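Stuvport packing hall, notebook, June
Entry: Thursday, after the second shift handover

Started at the Kvaran cell at 6:40. Aksel Norðdahl was already in, had the guard open and was wiping down the suction line even though we don't use suction on this cell anymore. Old habit. He did it for years on the previous machine.

Purpose of today: run the spacer line on the cell for a full shift with the regular crew instead of with us standing there, and write down what people do with their hands and their time when the cell is picking. Second purpose: get the sim version of the pick to agree with what the real one does near the edge of the table.

Background, for whoever picks this up after vacation. The spacers are the short gray cylinders that go into the Flinuvau kits. Until April they were picked by hand from the bin, turned right side up, and set in the tray. One person on picking, one on trays, one on closing and labels. The cell now does the picking and the turning. Trays, closing and labels are still by hand. The plan says the picking job "goes away." On the floor it has split up into bits, and most of this entry is about where the bits went.

Shift count

First shift closed 476 kits. Target on the board is 591, which was set from the vendor's cycle time with no stops in it. I've asked Nanna Bergmann to take that number off the board until we have a week of real shifts. She agreed to cover it with paper for now. She can't remove it herself, it comes down from planning.

Hand picking on the same line last year was a bit under what the cell did today, but the crew was three people and today it was two plus whoever answered the light. I don't want to write down a productivity figure from that. The person answering the light is a person, and they came off the labels each time.

Stops

Logged the stops by type as well as I could while also helping with one of them.

Missed pick, part slid: most common. Clears itself on retry more often than not.

Missed pick near the edge of the table: the worst kind. The arm slows down, tries from a second angle, gives up and puts the amber light on. Somebody has to walk over, open the gate, push the spacer in toward the middle, close the gate, acknowledge. Under a minute if you're standing next to it. Four minutes if you're at the label printer with a half-finished roll.

Gate not latched: twice, both after lunch. The latch needs a firmer push than people give it. Maintenance has the ticket.

Light on, nothing wrong: once. Acknowledged and it carried on. I have no explanation. Pulled the log and saved it in the Plosix folder.

What people said and did

Nanna ran trays in the morning. She says trays are harder now. Before, the picker could see if she was behind and would slow down a little or hand her a stack. The cell doesn't wait until the buffer is full, and then it stops completely. So she goes fast to keep it from stopping and then stands still. By ten she had started filling trays from the back row first, which gives her a bit of slack at the front. It's a good method and it isn't in the work instruction. I wrote it up at the end of this entry.

Aksel was on closing and labels, and he was the one answering the light. He walked to the gate a lot. He doesn't mind the walking, he minds losing his place on the roll, and he mislabeled one carton after a long stop and had to open it again. He wants either the printer moved next to the gate or a second acknowledge button at the printer. The button can't be done, the person acknowledging has to be able to see into the cell. Moving the printer can. I measured, there is room if the pallet jack gets parked somewhere else.

He also brought up the hands thing again. His wrists are better than they have been in years, now that he isn't turning spacers all day. He told me to put that down because people only write up the complaints. So it's down.

On the other side, he misses being able to rotate. Three stations used to mean you changed every two hours and did something different. Two stations and a light means you swap back and forth. Nanna said the same without being asked. Suggestion from her: bring the Flinuvau inserts over to this line so there is a third thing to do. I think that's worth asking for. It needs a word with the insert side first, they may not want to lose it.

The evening people have had one hour of training each and it shows. One of them held off acknowledging until I came over, in case it was wrong to press it. We told them the cell is safe to reset and they were shown the button, but nobody had let them press it during the training. Next round they each clear five stops themselves before we sign the sheet.

Sim against floor

Went up to the office at one and ran the edge case in the sim while the cell was doing the same thing downstairs. Batch of 2,000 attempts with random start positions on the tabletop, same approach speed as the real arm. Total of 106 failures. I sorted them by distance to the table edge and they bunch up on the right side, same side where Aksel keeps having to push parts back in.

So the sim gets the same trouble in the same place, which I was happy about. It doesn't get the slid parts at all, though. Friction in the model is too good. The tabletop in the model is still the wood one from the template scene and I never gave it the values we measured on the real plate. My job, on the list.

Looking through the failed ones from the wrist view, the approach comes in with the fingers fully open every time. In the middle of the table that's fine. Close to the edge the planner doesn't like having the outer finger hang past the table, so it shifts the whole grip inward and then closes off center. The part gets nudged. On the real cell that nudge is what sends it toward the lip.

Two things to try. Narrower opening for anything inside the edge zone, since the spacers don't need the full width. Or turn the wrist so both fingers stay over the table. The second is cleaner but costs time on each of those picks and the cable might object.

Tried the narrower opening on a small batch before three. Fewer failures, too few attempts to put a number on. Need a full batch overnight.

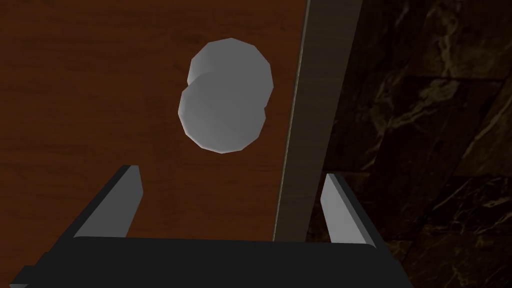

Talk with planning, 3:30

Short. They want to know when the second person can go to the other hall. I said not on today's evidence. The second person is what keeps the stops short. If one person does trays, closing, labels and the light, every stop becomes a long one, and the count drops below hand picking. I showed them the stop list. They asked for it in a spreadsheet.

They also asked if the edge fix would change that. It could take out the worst kind of stop. It won't take out the others, and somebody still has to refill the bin, swap the label roll, and check the first tray of every batch. I asked them to list those tasks with minutes next to them before the next meeting. At present they have no minutes in the plan at all. On paper the bin fills itself.

I said I would like Aksel or Nanna in that meeting. Planning said fine, if the line can spare one. I pointed out that this was more or less the same question.

Tray method, as Nanna does it

1. Take trays from the left stack, two at a time.
2. Fill the back row first, right to left.
3. Leave the front row for when the cell catches up.
4. When the buffer shows three or fewer, finish the front row and push the tray on.
5. If the light comes on, finish the row you're in. Don't start a new tray until the cell is running again.

She wants it noted that step 4 depends on how the spacers are coming and that three is her number. Others might like four.

To do

Real friction values into the sim tabletop. Me, tomorrow morning.
Overnight batch with the narrow opening, same 2,000 start positions so the runs compare.
If the batch looks good, try it on the cell at low speed before first shift, gate closed, Aksel at the gate.
Printer move. Ask where the pallet jack can go. The corner by the wash station is taken.
Latch ticket, chase it.
Training sheet: add the five stops. Redo it with the evening people who already signed.
Ask the insert side about the third station.
Stop list into a spreadsheet for planning. Add a column for who answered and what they left to do it. That column matters more than the durations and it wasn't in my first version.
Work instruction still says "picker" in four places. Don't just delete the word, each of those lines has a task in it that someone is still doing — checking for chipped spacers is one, and right now it's on no one's list. Aksel has been doing it at the bin out of habit.

Second shift count at 8:00: not in yet when I left. Evening lead will write it on the board, under the paper.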